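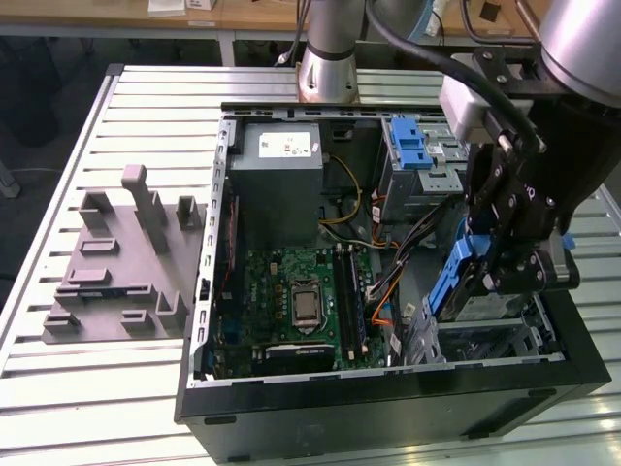

Plekcombe Disassembly Group
Minutes of the software meeting held on Saturday, January 8, 2022

Present: Lutfa Akanda (chair), Yuxi Xia, Declan Ellery, Parviz Golestani, Buppha Chaimongkol (minutes)
Apologies: none received

1. Welcome and last minutes

Lutfa wished everyone a happy new year and thanked us all for giving up a Saturday morning, particularly Parviz, who had driven over in fog and still brought a lemon cake. The last minutes were agreed with one correction: it was Declan, not Yuxi, who offered to tidy up the build scripts. Declan said he had rather hoped this had been lost for good.

2. Perception

Yuxi took us through the part finder, which we are all still calling Notico although we did say we would think of a better name. She has now labelled 200 pictures of opened desktop towers, all lying on their sides on the table, and retrained over the holiday. The big pieces are in good shape. Power supply, motherboard and drive cage come out cleanly, and the blue drive caddy is very nearly a gift, being such a strong colour inside a black case.

Cables remain the sore point, and we spent a good long while on them. Where the yellow and black bundle from the power supply loops down across the board, Notico tends to cut the motherboard in two and report both halves with great confidence. The orange SATA cable is found well enough for most of its length, but the finder loses it near the drive bays and then the planner believes the way is clear. Parviz asked whether we might treat every cable as one "keep out" region for now and worry about which is which later. Yuxi was a little sad about this, having put a lot of work into telling them apart, but agreed it was sensible as a first step and that her labels would keep.

There was also some talk of glare from the table slots. Yuxi will try masking out everything beyond the case and the fixture plate before the picture reaches the model.

Action: Yuxi to add the keep-out output for cables and try the table mask.

3. Planning

Declan reported on the move planner. Each caddy run now starts with the gripper hovering over the right side of the case, and from there the planner looks for a straight line in. He has put in a limit of 16 tries before it gives up and asks for help, where previously it would sit thinking for as long as one let it. Everyone was very pleased about this, Lutfa most of all, as she had been the one waiting beside it.

The two arms still do not know enough about each other. At present the second arm is entered in the collision model as a plain upright cylinder, which is fine while it stays parked but will be no good at all once we ask it to steady the case. Declan would like to share joint positions between the two controllers and rebuild the model on each cycle. Parviz was worried about the delay this might add, and after some friendly back and forth it was agreed to measure it first and argue afterwards.

Action: Declan to get both arms into one planning scene and time it.

4. Control

Parviz has moved the gripper closing routine over to the Heritz library. It is much easier to read and he recommended that everybody have a look. The pull on the caddy is now done in 3 stages, with a check on the force between each, so that a stuck caddy ought to end in a polite stop and a message on the screen. He would like more recorded pulls before he trusts the thresholds, having set them mostly by feel.

Buppha asked if the messages could please be in whole words. Parviz promised that they would be.

Action: Parviz to record more pulls and rewrite the error messages.

5. Tooling and logs

We went over the log viewer, Wanigasekara, at some length. It opens the shorter runs happily but struggles with anything above roughly 76 minutes, and Lutfa lost an afternoon's notes to it before Christmas. Buppha has traced this to the picture thumbnails all being loaded at once and has a fix half written. She also asked, as kindly as possible, that people name the fixture plate layout in the run notes, as moving a peg changes the calibration file and she cannot guess which one was meant.

Action: Buppha to finish the viewer fix. All to write down the layout name.

6. Any other business

Declan asked whether graphics cards could be the next part after the caddy. General enthusiasm, but Lutfa felt that the release clip deserved a proper discussion and it has gone on the list for next time. Yuxi has a spare monitor if anybody would like it.

The meeting closed at lunchtime with thanks to Lutfa for the chair and to Parviz for the cake. The next meeting will be at the end of January, day to be settled by email.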